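How to budget for your first humanoid (and the room around it)

By Filipa Quintela

You've got the go-ahead to look at a humanoid for your lab, teaching space or workshop. Congratulations, this is the fun part! It's also the part where a lot of good plans come unstuck, usually over things that cost very little next to the robot itself. I've put together 3 of these budgets now, and I've arranged this guide in the order I wish I'd worked the first time.

You'll need a tape measure, a spreadsheet and a free morning. Start before you ask anyone for a quote.

Step 1: Pick one job

Write down a single task you want the robot to do in its first few months. Mine was moving chairs. A stackable chair on casters is a lovely first job: it has two armrests to hold, it rolls, it's in every building, and if it falls over you pick it up and go again. It also tells you a surprising amount about what to buy. You need two arms, you need a robot that can reach to armrest height and keep its balance while something rolls about in front of it, and you need hands that can close on a flat pad.

If your list has six tasks on it, choose the dullest one. Keep the others in a separate tab for next year's budget.

Step 2: Measure the room

Do this with the furniture in its everyday positions. Note the following:

Clear floor for the task, plus room for a person to stand well out of arm's reach.
Floor surface, joins, drains and any change of level.
Power points, and the path a cable would take to each one.
Door widths, including the lift if there is one.
Anything that can't be moved.

Scuffs are worth a line too. Robots with hard feet mark a light-coloured floor, and if you're leasing the space you'll want to talk to the landlord early. Judite Neves, who handles our fit-outs, puts a floor allowance in every plan and has never regretted it.

Step 3: Split the spreadsheet into four tabs

Tab 1 is the robot. Ask for the price of the body, the hands and the batteries as separate lines. Hands are often quoted apart from the body, and it's easy to compare two totals where only one includes them.

Tab 2 is support gear. A stand or hoist for the robot, spare cables, a spare battery, a charger, a bench, storage. We got a quote of $980 from Skinska for a second-hand stand and I nearly knocked it back to save money. So glad I didn't - a robot that can't be parked upright takes two people to do anything with.

Tab 3 is the props. Chairs, boxes, a desk at the right height. Buy at least 2 of whatever your robot will handle, the same model from the same batch if you can. We ordered ours through Louro with the rest of the office furniture and paid the ordinary price.

Tab 4 is people's time. Training, set-up, someone to stand by during runs, someone to tidy the data afterwards. Ours came out bigger than tab 2, and Mahsa Kazemi in finance was delighted to see it written down for once.

Step 4: Get your quotes on the same footing

Send every supplier the same one-page brief with your single job at the top. Ask each of them:

Can we see the robot do this job, or one close to it, before we sign?
What does a replacement hand cost, and how long does it take to arrive?
What's covered by warranty if the robot falls?
Is training included, and for how many people?
What does the software cost in year two?

Rudard answered all of these in a single email. Borura took longer but sent a far better parts list, so be patient and read everything.

Step 5: Run a trial before you fix the total

Ask for a trial or a short hire, in your own room if you possibly can. Use your real chair and your real floor. Have one person write down every item you reach for and don't have. That list goes straight into tab 2. Leave the spreadsheet open until the trial is over, then add your contingency and send it up for approval - with the pictures, which do more than any paragraph of mine!

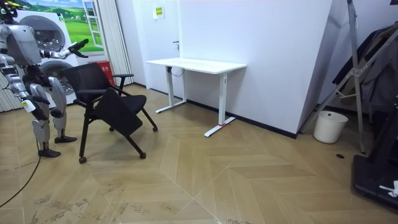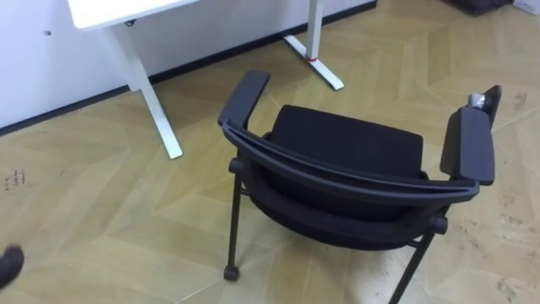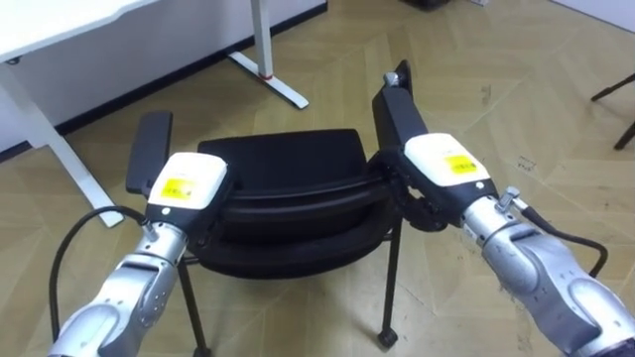

The one-job test from Step 1: a black chair on casters, with the white desk behind.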